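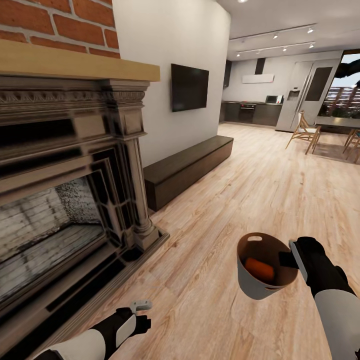 Who is this dataset for?

It is for employers, staff representatives and researchers who want to study how household service work changes when part of it is handed to a two-armed robot.

Malach Household Tasks: Data Card

Malach is a collection of simulated household episodes with written records from the workplace that commissioned them. It was prepared by Wegener, which develops the simulation, together with Stokness, a company that cleans and prepares furnished rental homes. This card covers the contents of the release, its intended use and its known limits.

Contents

The release holds 2,019 episodes. All were rendered in simulation; no customer's home was recorded. Each episode has a task instruction, camera views, arm and gripper positions, and an outcome label entered by a reviewer. The tasks concern small items that room attendants pick up, carry and put back many times in a shift.

The living area used in many episodes has a fireplace with a carved surround, a wall-mounted television over a long, low bench, and an open kitchen at the far end. Plank flooring runs through to the kitchen. Views in which little or nothing is being handled are kept in the release – they make up part of every working period and are needed to study idle time.
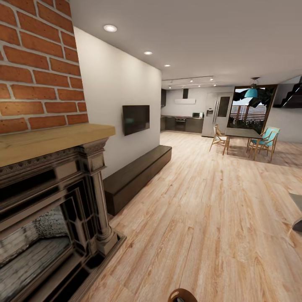
Workplace records

Stokness supplied 40 written accounts from room attendants, team leads and schedulers. They were collected in August, before any equipment was placed on site, and cover three subjects: how tasks are divided at present, which tasks staff would prefer to hand over, and what they expect to happen to their hours. Names, home addresses and pay details were removed before release.

Several attendants wrote that carrying and bending were the parts of the job they would give up first. Others were concerned that short, easy tasks also serve as rest between heavy ones, and that removing them would make the shift harder. Both views are kept in full.

Changes to job roles

Under the Stokness plan, an attendant may supervise up to 2 robots. Supervision is recorded as working time and may not be added to a full cleaning load. Training takes place during paid hours. Outcome labels describe the robot's performance only and may not be used to rate an employee.

Intended use

Suitable uses include training and testing of manipulation models, planning of shared tasks, and teaching on workplace change. The data should not be used to set staffing levels – simulated timing does not account for stairs, pets, guests or interruptions.

Known limits

Lighting and surfaces are cleaner than in most occupied homes. Written accounts come from one employer and do not represent the trade as a whole.

Access and versions

Files are provided through the Wegener data office on written request. Corrections are listed in the change log included with each version.

Last updated: Sep 25, 2026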